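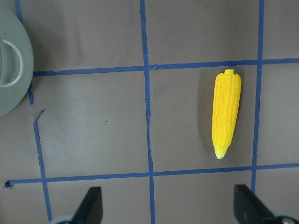
I've been making tape grids for sorting games since my nephew was tiny, and people keep asking me how, so I finally wrote it down. You need a flat table, a roll of blue painter's tape and some play food. Corn is my favorite to start with (bright yellow, impossible to lose!).

Wipe the table first and let it dry. Crumbs under the tape will drive you nuts.

Run your two long horizontal strips, one across the upper part and one lower down. Pull off a bit more than you need, stick one end, hold the rest tight and lower it slowly. Mine always climb a little toward the right and I've stopped fussing over it.

Now the verticals. Do the middle one first, then work out to the sides. Tear the tape by hand if you like, but the edges fray. Scissors are neater. Watch for ends that curl up – little fingers find those right away – and rub them down with the back of a spoon.

Make each box bigger than your longest toy. I measured with a strawberry once and had to pull up the whole thing.

To play, call out a spot: "Corn in the middle row!" Then add a second food, then a third. My friend Rongrong Cao writes letters on scraps of tape and sticks one in each box, and her kids will play that for ages.

Peel the tape back low and slow when you're done. I left a grid down until November one year and spent an evening scrubbing off the gunk with dish soap and warm water.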